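Lengate bowl-to-plate: data card for the dropped-transfer set

Version of 01/07/2023. Maintained by the Flurau bench.

What this is

Lengate is a set of 1,000 episodes of a two-armed robot doing something a toddler manages between naps: an apple starts in a bowl, and it should end up on a plate. The job was meant to be our easy one. It became the fault set after a software update to the Mokoena gripper controller, and we have kept it as such, warts included.

If you want clean demonstrations, use Lidell instead. If you want to train something to notice that a grasp is going wrong, carry on reading.

What went wrong

The controller has a watchdog that checks for a fresh command from the planner. When a command arrives late, the watchdog is supposed to hold the last grip force and complain. After the update it complained and set the force to zero. A gripper with zero force and an apple in it is a gripper without an apple in it.

The fault shows up most often on the robot's left arm, at the end of the carry, when the planner is busy working out where the plate is. From a low height the apple lands on the plate anyway and the success checker, which only looks at where the apple finishes, awards full marks. We were rather proud of those scores for a while.

Two smaller faults came along for the ride:

The left wrist sometimes reports a grip width from the previous episode for the first few readings. Discard them.

The arm does not retreat after a watchdog event. It stays where it is until someone clears the error – please use the stop button before reaching in, however patient the arm looks. One of us did not, and the arm chose that moment to recover. No injury, one bruised apple, one long form.

The task layout

Brown mat on a white table, bowl on the side of the robot's right arm, plate on the side of its left. Left and right always mean the robot's own, so they swap over in any view that faces it.

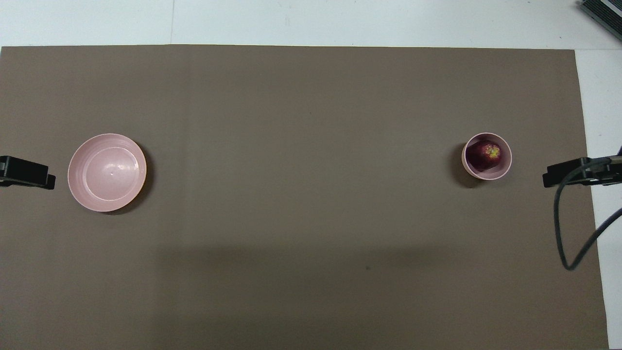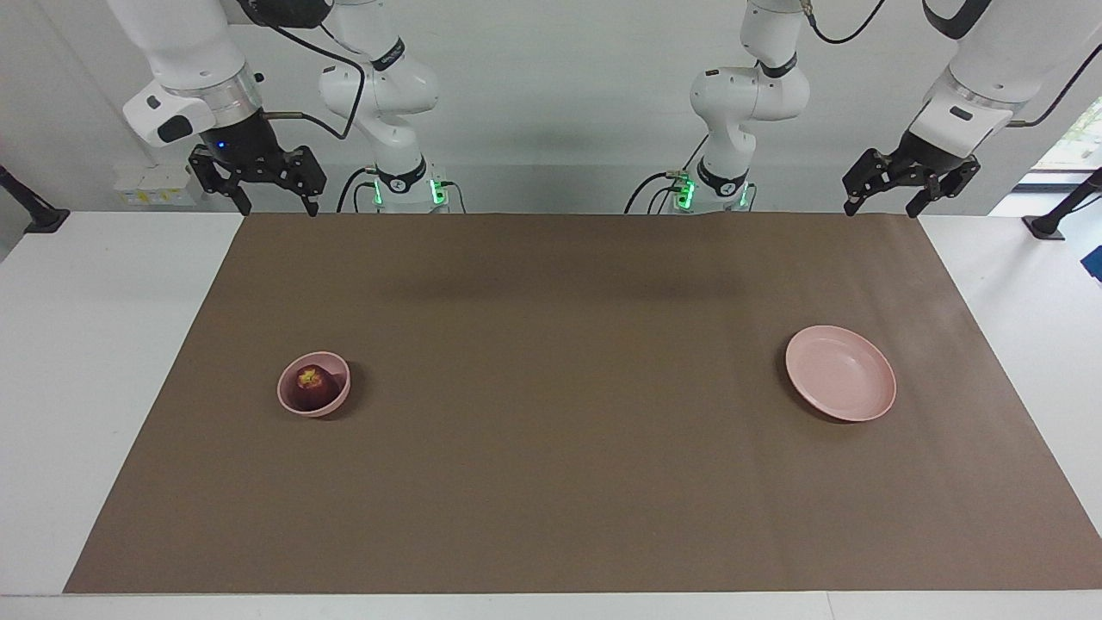
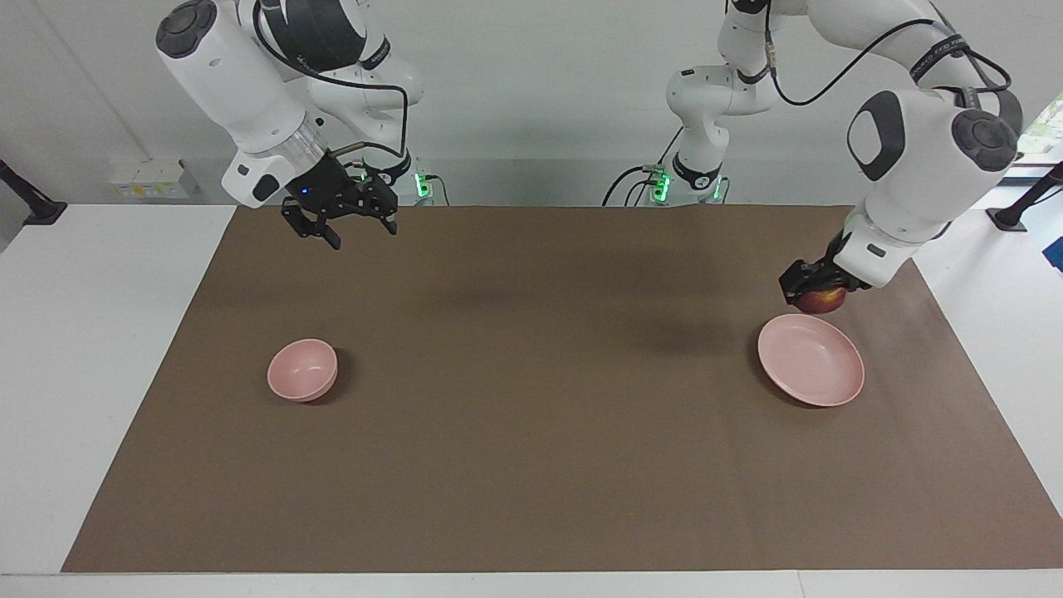 Lengate task, three views. The apple is in the bowl in the first two and in the left arm's gripper in the third.

Contents of an episode

Each episode folder holds the video streams, the joint readings for both arms, the commands sent, the commands received, and a plain text log. Sent and received are kept apart on purpose. Comparing the two is how we found the fault, after first blaming the finger pads, the apple and the weather.

Labels

clean – no watchdog event, apple on plate
lucky – watchdog event, apple on plate regardless
dropped – apple anywhere else
stalled – arm stopped and the apple never left the gripper

Labels were added by hand from video and then checked against the logs. In 15 episodes the two disagree and we have left both values in. The log is usually right.

Known problems

The cameras and the arm controllers do not share a clock. Expect drift in long episodes, and line things up on the first gripper movement.

5 episodes have no overhead video. The disk was full. It had been telling us so.

The text log rounds grip force to whole numbers, so a weak grip and no grip can look identical. Use the raw readings.

Please don't

Report a success rate on the whole set without splitting out lucky. Train a policy on lucky and call it gentle placing. Run the old controller version on a real arm to see whether the fault is still there. It is.

Status

Controller patched, watchdog now holds force as it always claimed to. A repeat run of 20 episodes with the planner deliberately slowed gave no drops. The larger repeat is planned for September and will be added as a separate folder, with the same labels.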